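Roltik live sound desk, ticket log
Opened by: Ulla Lappalainen
Band: Drinow (six-piece polka tribute)
Problem: hum in the left monitor whenever the accordion mic is up

1. Swapped the mic cable. Hum still there.

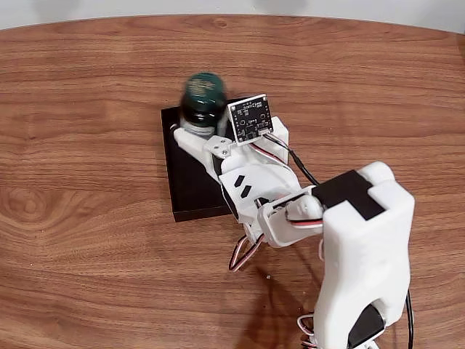 2. Moved the accordion to channel 20. Hum is lower but comes back in the second set, mostly on the slow waltzes.

Wed 9 October, Santeri Tuominen: Tried a DI box with the ground lifted. Quiet for 25 minutes, then a buzz when the stage lights dimmed. Same dimmer circuit as in March at Stevover.
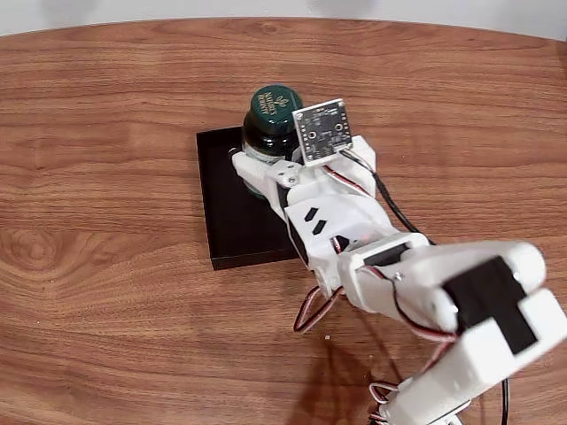

Page 2
3. Ran the monitors off the bar outlet. No hum at soundcheck. Åsmund wants it checked with the full band before we close this.

Status: open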